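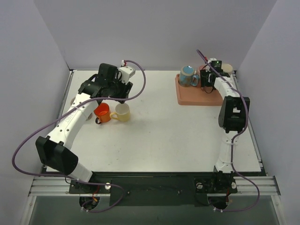 Why does a compressor start up at night when no tool is being used?

Air is escaping somewhere between the receiver and the tools, and each time the pressure falls to the lower setting of the switch, the motor starts to fill the receiver again.

Home Posts Workshop Notes on English About Contact

Posts > Workshop > Compressed air

Finding the leaks in our air system

I wanted to write this in March, when we did the work, but I had a lot of orders to finish and the notes stayed in my drawer under a pile of delivery papers. Now I have found them again, with a ring from a coffee cup on the first page, and I will try to put them in order. If I use a wrong word for some fitting, please forgive me. I learned most of these names in another language and I still look at the catalogue pictures when I order.

Our workshop is in Nornham, in the old part of the trading estate. We repair hydraulic cylinders and small gearboxes, mostly for farms and for the quarry side of Erdale. The air is for impact wrenches, blow guns, the bead blasting cabinet and one press. The compressor is a Duan screw machine which we bought used, and behind it stands a vertical receiver of 800 litres. After that comes a Gretov refrigeration dryer, a filter, and then 40 metres of galvanised pipe that goes along the wall and comes down at each bench.

I live close to the workshop, and one evening I went back for my reading glasses. The lights were off, everything was quiet, and then the compressor started. I stood there and waited. It filled, it stopped, and before I had found the glasses it started again. I felt quite stupid, as I had heard this machine all day long for years and I never asked myself how much of its work was for us and how much was for the holes.

The test with the stopwatch

There are expensive ways to measure leakage, with a flow meter in the main pipe. We used the cheap way, and I think it is good enough for a shop of our size. You need to know the volume of the receiver, you need a gauge that you trust, and you need a quiet evening.

We filled the system to 7 bar with all the tools connected but not used. Then we switched off the compressor and watched the needle on the receiver. It went down to six bar in 181 seconds.

The calculation is simple. If a receiver of 800 litres loses one bar, then 800 litres of free air have gone out. Divide by the time in minutes and you get a little more than 265 litres per minute. The pipe has a volume too, so the true number is slightly higher, but I did not worry about this. Free air means air at normal pressure, as it is in the room. I mention it because I mixed this up the first time and my result was much too good.

265 litres per minute is more than one of our bigger impact wrenches takes when somebody works with it in the normal way, with pauses. So we were keeping a wrench busy day and night, also during holidays.

I repeated the test with the main valve after the dryer closed. The needle went down much more slowly, but it still moved. This told me that most of the loss was in the pipe and at the benches, and a smaller part was in the compressor room itself. If you have a valve there, please do this second test before you climb on any ladder.

Where the air was going

I had expected to find the bad places at the threaded joints high on the wall. They are old, and they look terrible, with paint over hemp over more paint. I went along all of them with a brush and soapy water and I found only one that made bubbles. Old hemp joints, when nobody touches them, seem to be very patient.

The real losses were lower down, where hands can reach:

- Quick couplings. Three of them leaked around the plug. The seal inside was flat and hard. One coupling stopped when I moved the hose to the side and began again when I let it go.
- Hose tails with worm drive clips. The rubber had become thin under the clip, and tightening only made it cut deeper.
- The bowl of a filter regulator at the blasting cabinet. The O-ring was pinched, most likely since the last time I changed the element, so this one is my own work.
- The foot valve on the press. It let air out of its exhaust port all the time, very softly. You could not hear it during the day, but you could feel it with a wet finger.
- The condensate drain under the receiver. It is a float type and it had some rust sand in it, so it did not close fully.

Soapy water is fine, but buy the proper leak spray for the electrical side of the compressor room, or keep liquids away from there completely. I did not spray anything near the motor starter. For the places behind the benches I used a piece of plastic hose held to my ear, with the other end moved slowly along the pipe. It looks silly and it works well when the shop is quiet. Wear your safety glasses, and do not put the hose right against a leak. Compressed air in the ear is dangerous, so I kept the open end some distance from the pipe. 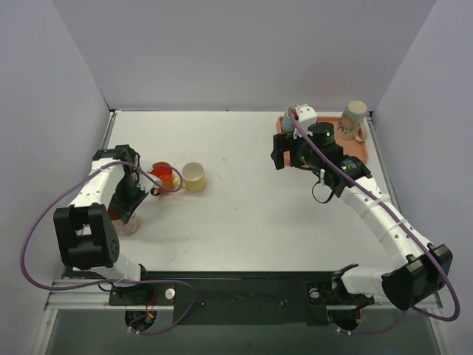 Left arm over a clear plastic cup, right arm on the other side.

What I bought and what I would not buy again

For the couplings I made a decision that my wallet did not enjoy. We had a mixture of two plug profiles in the shop, because every tool comes with a different one in the box. Some plugs nearly fit in the wrong coupling. They click, they hold, and they leak. I changed everything to one profile, and I threw the other plugs in the scrap box on the same afternoon. If you keep them "for later", they will come back on a hose, I am quite sure of this.

I took safety couplings, the kind which let the air out of the hose before the plug comes free. They are heavier and cost more, but the hose does not jump any more when it is disconnected. At the grinding bench I first tried some very cheap ones from a market stall in Erdale. Two of them leaked from new. I cannot say if I was unlucky, but I would not repeat it.

On the hose tails I replaced the worm drive clips with ear clamps, and I cut off the damaged end of each hose before fitting. Do measure the outside of the hose before you order ear clamps. They have a small range, and I ordered one size too large, then I had to wait again. The correct pliers are also necessary. With ordinary pincers you can close the ear, but it becomes crooked and you do not know how tight it is.

For threads I use liquid sealant now on new metal fittings, and tape only for things which I will open again soon. With tape, wind it in the direction of the thread and leave the first turn of the thread free, otherwise small pieces of it travel down the line and sit in a valve. I found such a piece in the press valve when I opened it. It was pink, and I have never used pink tape, so it must be from before our time.

The foot valve got a seal kit from Gretov. It was not difficult, but take a photo before you pull the spool out. The seals are almost the same size and not exactly the same.

The drain I only cleaned. I closed the small ball valve above it, released the pressure, opened the cover and washed the float in warm water. Later I added a strainer in front. Please never open anything on a receiver which still has pressure in it, and leave the safety valve alone. Our receiver is also inspected by a competent person from outside, as the rules demand, and I asked him to look at the drain connection at the same visit.

The second test

After all this we filled to 7 bar again, switched off, and watched the needle. This time it needed fourteen minutes to lose one bar. With the same calculation this is 57 litres per minute. It is not zero, and I know that a part of it is in the dryer room, where I still have one union that is wet with bubbles when I brush it. I can reach it only if I move the dryer, and I have no wish to do this before summer.

I also lowered the pressure. We had always run the system at the same setting, and nobody remembered why. The press needs a certain force, so I checked its plate, and we could go down by half a bar without trouble. The blasting cabinet is a little slower now - I notice it on large parts, on small ones I do not.

Then I put a ball valve with a handle and an exhaust hole at the start of the bench line. The last one out in the evening turns it off, next to the light switch. Twice it was forgotten, and once it was forgotten in the other direction, when I spent some time in the morning taking apart a wrench that had no air.

Some questions I have for readers

I would like to hear from people who have changed from galvanised pipe to aluminium in an old building. The price of the pipe is one matter, but our wall is uneven stone and I am not certain how the clips would sit. I have also read different opinions about making a ring main for such a short line. For 40 metres it seems to me too much work, but the far bench gets weak when two wrenches are running, and a ring would perhaps help.

If you try the stopwatch test, write to me with the size of your receiver and the time you measured. Please say also if the dryer was inside the test or not - I forgot to write this down for one of my own measurements, and now I cannot use it.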